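Gallery: Robots at Work
Ullusau Surgical Center, Du Plessis Wing
Posted 16/11/2021 by Precious Hendricks, operating room coordinator

When the first Nolton system came up in the freight elevator, half of my department found an excuse to be standing in the hallway. I was one of them. I had been an OR tech for a long time before I moved to the coordinator's desk, and I'd seen plenty of new equipment arrive with a lot of fuss and end up under a sheet in storage. This one has been in use almost every working day since, and I'm still excited about it, so consider yourself warned!

This page is part of our Robots at Work series, where departments around the center show what automation looks like from the inside. The pharmacy went first with their dispensing line (go look, it's wonderful) and sterile processing will follow in January. For our turn I wanted to write about the people as much as the machine, because that's the part my own family always asks about. "So do you just watch it now?" No, Mom, we do not just watch it.

Who drives

The surgeon does, all the time. The instruments move when the surgeon's hands move at the console, and when those hands come off the controls, everything holds still. What the system adds is scaling and steadiness: a big comfortable movement at the console becomes a tiny one at the tip, and the small tremor everybody has gets filtered out. Our surgeons also get to sit down. That sounds like a little thing until you've watched somebody stand hunched over a table through a long case and then try to straighten up afterward.

We have two consoles linked together, so a resident can sit at one while the attending sits at the other, and they can pass control back and forth. I love those days. The teaching talk is out loud and everybody in the room can follow it. In open surgery I often couldn't see past a shoulder. Now the same view is up on the wall monitor for the circulating nurse, the anesthesia team, the students in the corner and me.

What changed for the rest of us

Quite a lot, and it took some getting used to. The tech at the bedside used to pass instruments hand to hand and read the surgeon's face. With the surgeon across the room and looking into a viewer, that doesn't work, so we talk. We call out every instrument exchange and repeat it back. It felt silly for the first few weeks (a bit like ordering at a drive-through) and then it felt normal, and now I hear people doing it in cases that don't use the robot at all, which makes me very happy.

Room setup is its own craft now. Draping the arms is a job for two people, and the order matters. Our techs rewrote the setup sheet themselves after the vendor's version turned out to be made for a room with the doors on the other side. Eight of our staff are trained as robot leads, and the list of people asking to be next is longer than the list of training slots. Between them they've logged 1597 hours on the Clullatum practice simulator, a lot of it on quiet evenings, and I have had to ask certain people to go home.

Not everyone was thrilled at the start, and I don't want to skip over that. Some of our most experienced people worried that their hands wouldn't be needed. Their hands turned out to be needed in different places: docking, swapping, catching a cable before it snags, being ready if the surgeon decides to step away from the console and finish the case at the table. We drill that last one regularly and I run the stopwatch. There are also still grumbles about the cleaning. The wristed instruments have a lot of small joints and channels, and sterile processing has a much fussier job than before. They'll tell you about it in their own words in January, I'm sure.

Hands on thread

If you ask me what to watch for, it's the sewing. Straight instruments can't bend near the tip, and I remember how much twisting and re-gripping it took to get a needle lined up. A wristed instrument can turn the way a wrist turns. One instrument holds the needle crosswise in its jaws, a second one stays close by to help with the thread, and the magnified view is good enough to make out the twist of the braid. I've had knitters on the team tell me they find it completely hypnotic.

Needle in the driver, thread looped up between the instruments, the cut still open. 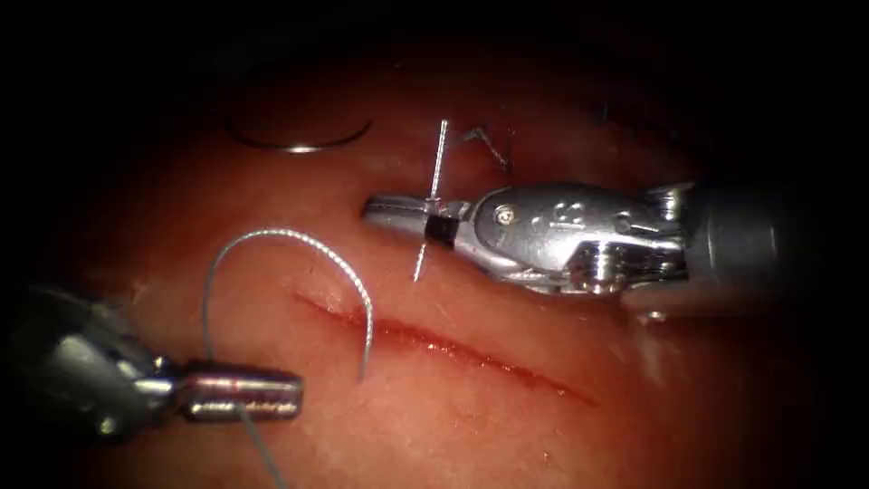 The residents practice this part more than any other, and they get picky about it. They argue over thread length at lunch. If you work at the center and want to try the simulator yourself, stop by my desk in the Du Plessis Wing and I'll find you a slot, no surgical background needed. Bring a snack, you'll want to stay for a second turn.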